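Zirnia open day – notes from the bus home

Went to the Pudau open day at the old works in Zirnia. Writing this on my knee so excuse the state of it. Two of us signed up, one got ill, so it was just me and a packed lunch.

Getting there first as people always ask. Train to Kingi, then the 60 bus from outside the station. Not the stop with the shelter, the one across the road by the bakery. Bus was late, then early at every stop after that. Signs from the gate were good until the second car park and then stopped completly. Followed a family with a pushchair and ended up at the right door.

Pudau make extruded aluminium – window frames, shelving posts, the edging on whiteboards, a lot of greenhouse parts. I have a greenhouse. That's the whole reason I went.

Badge, safety glasses, a yellow vest that came down to my knees. Short talk in the canteen. The site has been going 100 years next June, first as a foundry, then pans, now profiles. There are 3,844 dies in the store, all on racks and all numbered, and the oldest ones are for greenhouse bars no one has ordered in ages. They won't throw them out. Quite right too.

Then the press hall. Loud! Billets go in one end hot, long thin bar comes out of the other, gets pulled down the table and stretched straight. I could have stood there all afternoon. The stretching is the bit I hadn't known about – they grab both ends and pull until any bend has gone. Then saws, then ovens for hardening. You smell the oil before you get anywhere near the saws.

Ask about the scrap. It all goes back in the melt, offcuts and swarf and the ends that get gripped in the stretcher. They had a tub of it for children to pick a bit from, filed smooth. I took one. Not sorry.
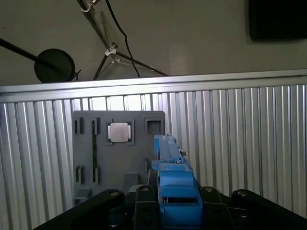
Lunch was in the canteen, soup or a roll, cash only, and the queue went out of the door and round the bike shed. Would bring your own. Tea was free and strong. There was a table of old catalogues to look through, and I found the exact greenhouse my grandad had, with the price, and got a bit silly about it. No photocopies allowed but you can write things down.

Afternoon was finishing. Anodising tanks seen from a walkway behind glass, colour samples on the wall, a very good demonstration of why fingerprints matter before a part goes in. They let you press your thumb on a blank piece in the morning and it comes back after lunch with your print in it for good. Mine was smudged. Typical.

Powder coating next door. Doors, handles, gate parts all hanging on hooks and moving along slowly. The green is far and away the most ordered, then grey, then white. I'd have put money on white.

Packing shed was a bit of a let down, mostly cardboard and a film about pallets. Skip it if you're short of time and go back to the press instead, they let you.

Shop at the end, small. Seconds of shelving by the length, greenhouse clips at 1,000 to a bag which is a lifetime supply for anyone. Bought a bag. Also a ruler. They do a mixed box of end caps under the Prultau name, the same ones I've been paying silly money for at the garden centre.

Few practical bits. Closed shoes or they turn you away, saw it happen twice. Bags go in a locker and you need a coin. The upstairs route has a lift but you have to ask at the desk, it isn't on the map. Toilets by the canteen only, so go before the press hall. Ear defenders come in one size and that size is big.
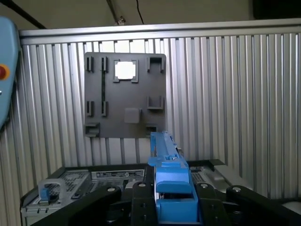

Can you buy single lengths of greenhouse bar on the day?

Only from the seconds rack, and only whatever is on it. Proper orders go through the trade counter, and that's shut for the open day. They'll cut seconds down for you at the shop door if you want to get it home on the bus. No charge for the first two cuts.

Bus back was full, stood as far as the bridge with a length of bar between my feet and the clips in my coat pocket. Would go again. I'd get the earlier train, do the press hall twice and leave lunch till late when the queue's gone.

Next one isn't fixed yet, they said look on the noticeboard page in June. Will put the date up when I see it. Now to find out if these clips fit.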